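From: Annelore Kuhlmann
To: smallfood-operators
Subject: Re: [smallfood] Dough retarding in a shared kitchen, cart service

Danang Manurung wrote:

> We've been running the empanada cart out of the Tretville shared kitchen
> since May and the dough is the bottleneck. We mix at 5 a.m., rest it two
> hours, sheet, cut, fill and fry on the cart from 11. By 1 p.m. the last
> tray has gone slack and the seams open in the oil. Izzati wants to move
> to an overnight cold rest. I'm worried about cooler space and about the
> filling soaking through if we assemble the night before. Has anyone
> costed this? Also, is a second-hand sheeter worth it at our volume or
> should we keep rolling by hand?

Danang,

Three separate problems in there. I'll take the dough first.

A two-hour rest at room temperature is adequate for relaxing gluten, but it does nothing for you at 1 p.m. What you describe is discs warming on the cart and the fat softening before they reach the oil. An overnight rest will make sheeting easier. It will not fix the slack tray unless the filled pieces are also held cold until frying. Before you change the formula, put a probe in the last tray at 12:30 and write the number down. If it reads above your cooler setting by any real margin, you have a holding problem.

For the overnight rest itself, divide before chilling. A 6 kg mass takes most of the night to come down in temperature and the centre keeps working long after the outside has firmed up. We press ours into flat slabs, wrap them tightly and put them on separate shelves with a gap above each one. Slabs also go through a sheeter without having to be beaten flat first.

On soak-through: do not assemble the night before. Make the filling the night before, chill it in shallow pans, and drain it in the morning. Onion-heavy fillings will give up a surprising amount of liquid. Reduce the stock further than tastes right when hot, since it loosens again with the salt. If you must assemble ahead, freeze the filled pieces on trays in a single layer and fry from frozen at a lower oil temperature. We did that for one festival and the colour was uneven, but no seams opened.

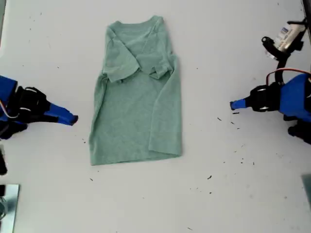 As for cooler space, Tretville rents by the shelf, or did when we were there. Overnight slabs for a cart your size should fit on 2 full shelves if you use half-depth pans. Check whether your agreement covers access after closing -- ours did not, and we paid a late fee twice before reading it properly. Hidayah Latuheru looked after the bookings then and was reasonable about swapping evening slots if asked in writing.

Sheeter. We bought a used Brendier benchtop, reversible, with a worn scraper on the lower roller. The scraper was replaced by the previous owner's supplier, Sampaio, who still carry parts for the older model. Points to check on any used unit:

Run a slab through at the thinnest setting and measure both edges. If one side is thicker, the rollers are out of parallel, and on some units that cannot be corrected by the operator.

Look for flour packed behind the guards. It tells you how it was cleaned.

Confirm the plug. A three-phase machine is no bargain in a kitchen with single-phase outlets.

Ask the kitchen where it may be stored. Ours weighs 36 kg and has to be lifted on and off the bench by two people, every shift.

Whether it pays depends on labour. We were hand-rolling with two people and it took most of the morning. With the sheeter one person does it and the other starts on fillings. If Izzati is already rolling alone and finishing on time, I would spend the money on a second insulated cabinet for the cart first. We use the Metov one with the side-loading door, 6 trays. The seal is on its second replacement, otherwise no complaints. Side loading matters on a cart because you are not dumping the cold air every time you reach for the bottom tray.

One other thing on frying. If you load cold pieces, the oil drops further and recovers more slowly, so the batch size has to come down. Test that on a quiet day. Wednesday lunch is usually ours.

Lizeth Ticona posted a costing sheet to this list last year for tamales, with cooler rental and gas as separate lines. It should be in the archive under her name and would adapt to your case without much trouble. Her labour column assumes the owner draws a wage, so leave that in.

Annelore

--
smallfood-operators mailing list
Plain text only, please trim your quotes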